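Stitches, and why I can't stop looking at them

Posted July 30, 2021

I've been promising a post about suturing since April, when I first went along to the evening course at Skendden and came home with sore fingertips and a badly overfilled notebook. I'm not a surgeon and never will be. I work in a library and I sew, mostly shirts and the odd lined jacket, and I had no idea that a curved needle could take over my spare time like this!

Needle, thread, tissue:

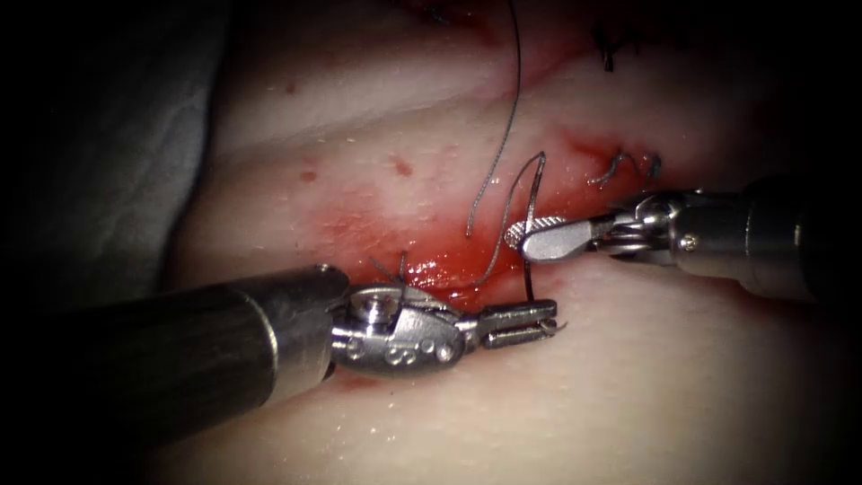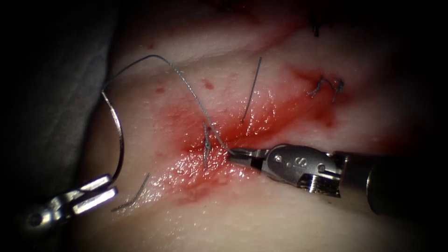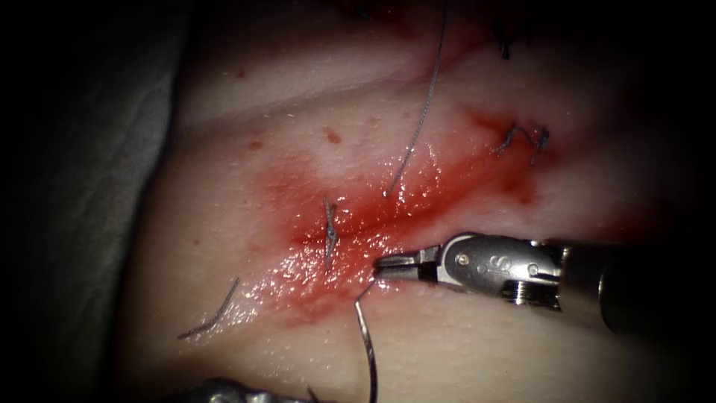 I should start with the needle, as it was the thing that hooked me (sorry). When you sew cloth you have two sides to play with. You push the needle down through the top, a hand underneath finds it, and back up it comes. Or you lift the edge of the fabric and rock the needle through the fold. With tissue you've only got the top. There is no getting your hand round the back, so the needle has to find its own way down and up again, and that means a curve.

I knew about curved needles from upholstery. My grandmother had a set in a tobacco tin, great big things for mending chair backs, and I used one on a footstool years ago and hated every minute of it. I now know what I was doing wrong. I was pushing. You don't push a curved needle, you turn it, so that the whole thing travels along its own arc and the point comes up where the curve says it will. If you shove it forward in a straight line it drags and the hole ends up bigger than the needle. My poor footstool was full of those.

The course tutor made us do this with no thread at all for the whole first evening. In, turn, out. In, turn, out. We had foam pads to practise on, and I went through both sides of mine and started on the edges. By the end I could get the point to come up more or less where I wanted it, and I was so pleased that I missed my bus.

Next comes holding the thing. In all my years of sewing I've held the needle in my fingers, and it felt very odd to hand that over to a tool. A needle driver grips the needle for you in a pair of small jaws, and where along the curve you take hold matters enormously. Too near the point and you haven't enough needle left to go through. Too near the thread end and it wobbles about or bends. We were told to go a bit past halfway back from the point, and to hold it square to the jaws while we were learning. I marked mine with a dot of nail varnish for the first fortnight, and I'd recommend that to any beginner.

And then the knots! I'm a person who has always finished a seam with a few small backstitches and a prayer, so the knots were completely new to me. The one we learnt first is the instrument tie. You pull the thread through until there's only a short tail left, lay the long end over the jaws and wrap it round, reach through and take the short tail, and draw the two apart. After that you do it again the other way. Wrapping the other way is what makes it lie flat as a square knot. Do it twice in the same direction and you get a granny, and a granny slips. I made dozens of grannies. I made grannies while watching television and grannies on the train to Fallwood, with embroidery cotton tied to the handle of my bag.

What finally sorted me out was using two colours, red for the long end and blue for the short, so I could see which way each throw had gone. Once I could see it I could feel it, and after a week I went back to plain thread.

The tension is the part I'm still bad at. In dressmaking I like a firm stitch and I pull everything snug. Here you're meant to bring the edges together so that they just meet, and leave it there. Our tutor looked at my first neat row on the foam, all puckered up like the top of a drawstring bag, and said that it was very tidy and far too tight. Living tissue needs its blood supply and it swells as well, so the stitch has to leave room. I think about that a lot now when I'm doing hems, and I've loosened up. My last shirt hangs better than any I've made.

I've also become fussy about tails. Cut them too short and the knot has nothing to spare if it gives a little. Leave them too long and they get in the way of the next stitch, or you catch one by mistake and pull it through with you (I've done this more than once and it's maddening).

A few things for anyone who wants to have a go at home on foam or felt. Please stick to foam or felt!

Get a pad with a bit of bounce. The kitchen sponge I tried first tore almost at once. The dense foam that comes in parcels is much nicer, and a layer of felt glued on top gives you something for the needle to bite into.

Upholstery needles are fine for learning the turn. Mine came from Wulavia, the haberdashery by the station, and they let me try a few sizes against my hand before I bought any.

Thread with a smooth finish is easier to tie than anything fluffy. I've got a reel of waxed linen from Alemneh that's a joy to knot and seems to go on for ever.

Work under a good lamp. I thought my eyes were going, but I was only sitting with my back to the window.

Keep your old pads. I've kept 9 so far, all in a shoebox, and when I'm having a bad evening I get out the first one and feel much better.

The second part of the course starts after the summer and covers running stitches, where one length of thread carries on all the way along. I've been peeking ahead in the handout and it looks a lot like the slip stitch I use for linings, only with the curve doing the work - so I'm hoping that for once I'll have a head start. I've already cut the foam for it.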